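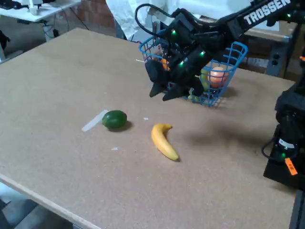
Packers at the Dorkasside site say the lifting was never the hard part of the shift; the repetition was, according to remarks gathered by Umier before its new fruit-handling cells go into service.

Umier confirmed on Apr 27, 2023 that 2 cells will be installed at Dorkasside. Each uses an arm with a two-finger gripper to handle mixed fruit at a basket. Rated output is nearly 1,000 picks per shift.

The 136 staff on the packing line keep their present grades and hours. Grading by eye stays with them — as does the final check. Training on the cells starts in October.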